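A Month With the Mendley Hand Kit

Some products arrive and you know within ten minutes whether you'll keep them. The Mendley hand kit took me a lot longer than that, and I'm still going back and forth on one part of it.

First, what you get. The kit is a pair of hand-held grippers, one for each hand, plus the software that turns your recorded movements into something a robot arm can learn from. You squeeze, the jaws close, and your kitchen chores become lessons. I've reviewed plenty of gadgets that promised to do my dishes. This is the first one that asked me to do them over and over!

Marcelle Fleury, who runs support at Mendley, got me started over a video call. She told me to forget the fancy stuff and pick one boring job. So I picked cutlery. Spoons, forks, chopsticks, all going into a container, one piece at a time.

Getting a grip

The jaws are black, with ribbed blue pads at the tips, and those pads are the best thing in the box. A fork lying flat on a tablecloth is a mean little object to pick up with your fingers, never mind with a tool. I found that coming in low and closing slowly did the trick most of the time. Chopsticks were easier than I expected. Spoons were worse – grab one by the bowl and it swings around on you, so go for the handle.

My wrists did complain. After 18 runs I wanted a sandwich and a chair, and Marcelle's suggested first target was 100. I spread mine over several evenings and felt much better about the whole thing (and about Marcelle).

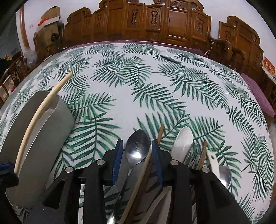
The software side

Setup took me 2 tries. The first time I skipped the calibration page, which was my own fault, and every recording came out flagged in red. Once I did it properly, things went smoothly. You finish a run, it uploads, and a little bar tells you whether the movement was clean enough to use. I got oddly competitive with that bar.

What I don't love is the plan pricing. The basic plan stores 1000 runs and then wants you to upgrade, and deleting old ones is slow work, one click after another. Alvar Bakke, a friend with a small workshop, looked at the rival Skollell kit before buying this one, and he grumbles about the same thing.

Should you get one?

If you already have an arm to train, yes, I think so. The grippers feel solid, the pads hold up and the support people answer their email. If you just like gadgets, borrow a set for a weekend first. I'm keeping mine through April, and the next job on my list is folding napkins – wish me luck!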